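Fivar finger pads on a hand-held gripper: three weeks of picking up fruit

I've been through a lot of replacement pads for our hand-held two-finger grippers, and I didn't expect to get excited about another set. But the Fivar pads are really good! We swapped out our old Brarkel ones in September and I keep finding excuses to do the sorting tasks myself.

Fitting them took me one coffee. The screws are tiny and the little key in the box is too short, so use your own. After that you open and close the jaws a few times to let the controller find zero, and you're off.

What sold me is round things. Cherry tomatoes were a misery on the Brarkels — squeeze gently and they rolled out, squeeze a bit more and you had juice in the linkage. With the Fivars I did 106 picks in one sitting, tomatoes and small fruit all mixed up, and dropped 3. I burst none. The pads give just enough that you feel the fruit settle before you lift, and that feeling comes right through to the trigger, which I love.

Fuzzy skin is where I thought they'd struggle, and it went better than the tomatoes did.

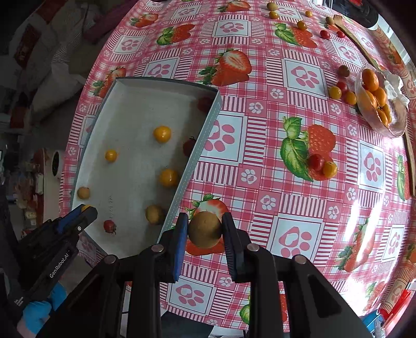

Wan wrote back after reading my first notes that the pads were fine on fruit but had gone shiny for them after 200 cycles on cardboard boxes, and that a wipe with a damp cloth only brought the grip back for an afternoon. Fair point, and I haven't done boxes at all, so take my praise as praise for soft and round objects.

A few smaller things. The left and right pads look identical until you try to put them on the wrong way round, and a mark on the back would have saved me some muttering. Dust sticks to them like crazy (I now keep a lint roller on the table). And if you work with one gripper in each hand, buy both sets together, so your hands aren't learning two different squeezes. I tried one old and one new for a morning and kept crushing things on the old side.

The arm is a separate story. I put a set on the bench arm at Prurberg on Thursday and had to turn the closing force down a good way before it stopped squashing the softer tomatoes. It's running well now, just slower than I am — we'll see what it does once I've collected another 100 picks by hand and retuned it.

I've ordered a second set for the other pair, and the Brarkels are going in the drawer.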